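Werkstattbuch, 2021-01-29
Lesezeit: 2 Minuten

Heute endlich wieder am Mix für die Menora-Platte gesessen, und ich muss sagen, je länger ich sie höre, desto lieber wird sie mir. Das dritte Stück lief bisher mit 107 bpm und kam mir immer ein wenig gehetzt vor - jetzt liegt es bei 103, neu eingespielt und nicht bloß gestreckt, und auf einmal hat die zweite Gitarre Luft zum Ausklingen. So eine Kleinigkeit, und man sitzt davor und freut sich wie ein Kind!

Der Plemavine-Hall bleibt auf den Gitarren, aber deutlich kürzer als im Juli. Damals fand ich den langen Schweif wunderbar, heute verschmiert er mir die tiefen Saiten. Für die Flächen darf er gern so lang bleiben, wie er will.
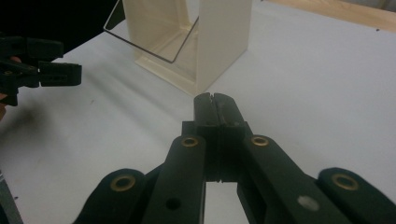
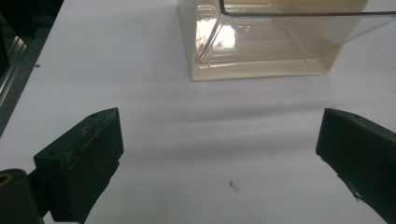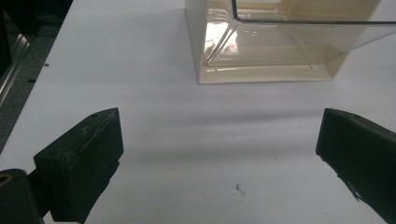 Beim Bass bin ich noch unschlüssig. Die Spur über den Breltley-Vorverstärker klingt rund und gemütlich, verschwindet aber auf kleinen Lautsprechern fast ganz. Habe sie gedoppelt, die Kopie leicht angezerrt und 3 dB leiser daruntergelegt - gefällt mir, muss ich aber morgens mit frischen Ohren noch einmal prüfen. Wer von euch vorher am Pult ist: bitte die beiden Busse so stehen lassen, ich habe die Einstellungen noch nirgends gesichert.

Mit Kütt ist abgemacht, dass sie zwei Fassungen zum Mastern bekommen, eine mit und eine ohne Bandsättigung auf der Summe. Ich neige zu der ohne, lasse mich aber gern überstimmen. Offen sind noch die Übergänge auf der B-Seite und das Rauschen am Anfang vom letzten Stück, das ich inzwischen so liebgewonnen habe, dass ich es wohl drinlasse.

2 Kommentare · 3-mal geteilt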